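Diary > Peslow > August

Monday, by the Vodside diarist

Jury duty, day 3

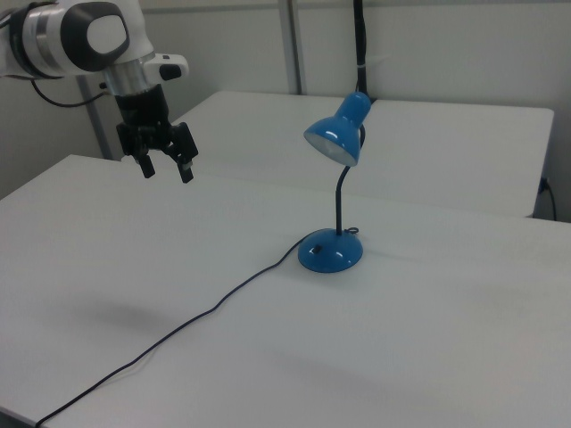
Blue lamp on the white table.

Up at six for the Falau bus. The case is a stolen van, taken from outside Gulyás bakery. The officer said it was doing nearly 90 when he clocked it on the river road. The defense says 68. We were sent out twice while the lawyers argued. Lunch was soup. Back at ten tomorrow.

Contact | © Vodside Diary | Back to top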